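Part-time helper for sorting and tidying, Harnbridge

Paquette is a small shop and packing room in Harnbridge. We sell stationery, gift wrap and small things for the home, and we send most of our orders by post. We are looking for one person to help us keep the packing room in order, from July until the end of the year.

The work is simple but it needs patience. Many small items come back to the desks during the day: tape, scissors, pens, labels, samples which a customer has returned. Each of them has a place, and your task will be to bring it there, so that the next person can begin at once. We have 1,870 different articles in our list at the moment. You do not have to know them all, and we will give you time to learn.

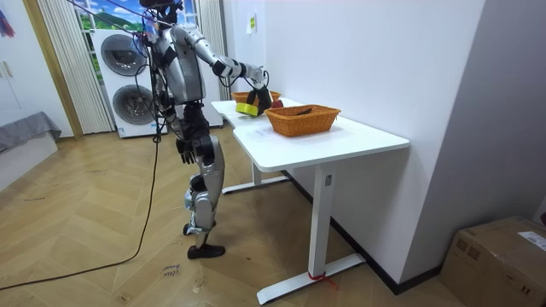
Your main place will be the sorting desk, and you will also go to the shelves in the next room and help with the parcels when there are many. We sort into baskets and we do not like plastic boxes, as the baskets are light to carry and kind to the hands. Two woven ones on a white desk are enough for most of our sorting, and a roll of yellow tape with a green band is the kind of thing that passes over it all day. We ask that the desk top is kept clear between the baskets, and that fruit and other food is eaten in the kitchen.

Hours: 4 mornings in the week, 6 hours each. The days can be discussed.

What we ask from you:
You can stand for a longer time and lift up to 10 kg.
You read English well enough to follow a label.
You like things to be in their right place.

Experience in a shop or a store room is welcome, but it is not necessary. Training is paid from the first morning. Staff receive a discount on all our goods, also on the Hina paper range.

Please write a short letter, one page is sufficient, and tell us which mornings are possible for you. Address it to Thiện Đoàn, Paquette, Harnbridge, or bring it to the counter. Letters must reach us by June 15, 2018. We will answer every person who writes to us.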